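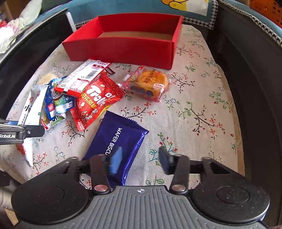
Snacks and the open red box on the packing table at Talwood.

Home | Visits | Workshops | Archive | Contact

I went to the Talwood open day on April 4, 2023, with one question: can a machine pack a box of snacks the way a shop assistant does at the end of a counter? The answer I came home with is no, with a few good signs.

The visit took 2 hours. Most of the floor was given over to Kemau, the project that deals with small packing jobs. The table had a flowered cloth on it and a mix of packets, among them a purple wafer biscuit packet, a red Trolli bag and a pastry in clear wrap. All of it was meant to go in the box.

I had expected the pastry to be the hard one. The people running the table said flat foil packets give them more trouble. They slide, they lie on top of each other, and the shine on the wrapper makes the edges hard for a camera to find. A person pinches a crimped end without thinking about it. Grippers have to be told where that end is, or learn it from a lot of tries with a hand on the tool.

Staff gave the time for one full box as more than 15 minutes when the machine works alone. A shop worker would be done in one or two. They also said a cloth is harder than a bare table, as it can bunch up under the fingers.

Next door, Nandau was showing laundry. Out of 46 towels tried that week, most were folded, though the corners were poor. Shirts were not on the program.

I asked about price and got no figure. Mitsotakis-Vlachou, the firm that fits out the workshops, is talking to a small grocer about a trial in July. It would cover gift boxes only, with a person at the table to fix mistakes.

Parking is behind the building – use the second gate. Coffee was free, and the talk at the end was too quiet to hear from the back rows.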